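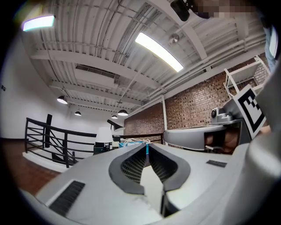

Title slide: hand-held gripper, finger pads at center.

Who Gets to Speak: Residency Rules at Public Hearings
Speaker notes, Vesela Gashi
Version of 3/9/20, replaces the earlier handout

Slide 1. Opening

Leave the title up while people sit down. Start with the question as it was put to me by Damir Bošković when we drafted the Peltby paper: if a town council limits public comment to residents, is that self-government or is it exclusion?

Ask for a show of hands. Then ask again with the speaker's cause changed. First version: an out-of-town group wants to speak in favor of a gun shop permit. Second version: an out-of-town group wants to speak in favor of a shelter permit. Hands move between the two versions in every room where I have tried this, and they move in both directions. Do not comment on who moved. Go to slide 2.

Slide 2. Scope

The talk covers public comment at hearings held by towns and counties. It does not cover testimony under oath, written submissions to agencies, or the right of an applicant to present a case. Applicants have their own time and their own rules.

I am not giving legal advice. Open meeting law differs by state. In some states the public has a right to attend and no general right to speak, and a council that opens the floor is then bound by how it opened it. Anyone here who is drafting a rule should show it to counsel first.

Slide 3. Terms

Resident rule: only people who live in the jurisdiction may speak.

Interest rule: residents may speak, and so may people who own property, work, run a business, or attend school there.

Order rule: anyone may speak, but residents go first.

Open rule: anyone may speak in the order they signed up.

Say the terms aloud and leave the slide up until people have written them down. Half of the confusion in this debate comes from people using "local" to mean any of the first three.

Slide 4. The Peltby case

Background for those who were not following it. Peltby had an open rule with 2 minutes per speaker. In August the council took up a lease of town land to Prorham, a gravel and haulage company. Both sides brought in speakers from outside. The opponents brought people from Cindcombe, which is downstream. The supporters brought Prorham employees, most of whom live elsewhere in the county.

The sign-up sheet closed at 40 names. The hearing ran past its posted end time and was continued to a second session, and several residents who had signed up did not return. The council then adopted a resident rule on a split vote.

Read the two statements from the minutes. Keep the voice flat.

Councilman Lutz Voß, for the rule: "The people who pay for this building should not be the ones standing outside of it."

Mirjana Halilović, a Cindcombe resident, against: "The creek does not check an address before it leaves your town."

Pause. Both statements are accurate as far as they go. Voß is talking about access to a limited resource. Halilović is talking about who bears the effects. A resident rule answers the first and ignores the second.

Slide 5. What the two sides said before

This slide gets the strongest reaction. Read it slowly and don't editorialize.

Two years before the lease hearing, the same council considered a statement on immigration enforcement. The members who later voted for the resident rule had then argued that outside speakers were welcome, as the question was national. The members who later voted against the rule had then complained, on the record, of "people bused in to tell us how to live."

Neither group mentioned its earlier position at the lease hearing. The local paper ran an editorial on each occasion and did not mention its own earlier position either.

If someone in the audience says that the two hearings were different, agree. They were different. The question is whether the difference they point to was stated as part of the rule, and whether it would still be stated if it cut the other way. Move on before this turns into an argument over immigration. It will if you let it.

Slide 6. The substitution test

Procedure, as used in the Echeverri seminar:

1. Write the rule in one sentence with no names, parties, or causes in it.
2. List the speakers the rule would have shut out of the last hearing.
3. Replace the cause of those speakers with a cause you oppose. Keep every other fact.
4. Apply the rule again.
5. If the result has changed, find the fact you used that is missing from step 1.
6. Add that fact to the sentence or drop it from your reasoning.

Step 5 is where groups stall. They tend to add a word such as "legitimate" or "genuine" in place of a fact. Strike those words. A clerk with a sign-up sheet can't apply them.

Worked example. A group wrote: "Outsiders may not speak unless they are directly affected." Under substitution they let in the downstream homeowners and shut out the quarry workers. Asked why, they said the homeowners would be harmed and the workers would only be paid. The missing fact was that loss counts as an effect and wages do not. Some members were willing to write that into the rule. Others weren't, and the group ended up with an interest rule that covered both.

Slide 7. Objections

Objection A: consistency is overrated, and outcomes matter more. Response: possibly so for an advocate. An advocate has no duty to use the same argument twice. A council that writes procedure does, since the procedure will outlast the hearing that prompted it and will be used by the next majority.

Objection B: the sides are not equal, and treating them alike favors the one with money. Response: take this one seriously. An open rule does reward whoever can fill a bus. The remedy is to limit what a bus can buy. A cap on total time per position does this without asking where anyone lives. So does random selection from the sign-up list.

Objection C: self-rule means nothing if outsiders can take part. Response: separate speaking from voting. An outsider at the microphone has no vote on the lease and none in the next election. The cost to residents is time, and time can be allocated directly.

Objection D, from the other direction: any preference for residents is a form of exclusion. Response: then so is the election. A group that makes this objection should be asked whether it holds for a small tribe, a small island, or a city neighborhood facing new construction. Most speakers want a boundary somewhere. They should say where.

Slide 8. Draft rule

Put the text up in full. It is the version Kalliopi Kadrić edited for plain language.

"Any person may sign up to speak. Sign-up closes 15 minutes before the hearing begins. Residents speak first. When the list is longer than the time available, the clerk shall draw names by lot, first among residents and then among all others, and shall set aside a share of the time for the second group. The share shall be posted with the agenda. Any person not called may submit a statement of up to 400 words, which shall be included in the record."

Points to make:

The share is posted with the agenda, before the council knows who has signed up. This matters more than the size of the share.

Residency is stated by the speaker. The clerk does not check papers. Peltby tried checking utility bills and dropped it when renters with utilities included could not produce one.

The written limit applies to everybody, and the statement goes into the same record as the spoken comments. Councils that keep a separate file for written comment should expect people to notice.

The draft does not deal with paid speakers. Disclosure is a separate rule and I would keep it separate. If asked, say that I favor a spoken disclosure at the start of the speaker's time, applied to union staff and company staff alike.

Slide 9. What the draft does not fix

It does not make anybody listen. It does not stop a council from making up its mind in advance. It won't help where the decision belongs to another body, as with the state discharge permit in the Prorham matter, on which Peltby had no vote at all and on which a large part of the comment was spent.

It also does nothing for towns that have no hearing because nobody on the council asked for one. Cindcombe has raised this. I don't have a draft for it.

Slide 10. Exercise and questions

Hand out the blank rule sheets. Groups of mixed views if possible. Have each group trade its sentence with another and let the second group run the substitution, as people are poor at finding the missing fact in their own sentence.

Collect the sheets at the end. No names on them.

If short of time, cut slide 9 and objection D. Do not cut slide 5.

Likely question: did Peltby keep the resident rule? Answer: yes, with a waiver at the discretion of the chair. The waiver has no written standard. Refer back to step 1.

Related talks
Split Votes and What the Minutes Leave Out
Sign-Up Sheets, Speaking Order, and the Chair's Discretion
Downstream: Towns That Share Water and Not a Ballot
Notes from the Echeverri Seminar on Plain Rules

Contact the speaker | Copyright Vesela Gashi. Handouts may be copied for classroom and council use. | Back to top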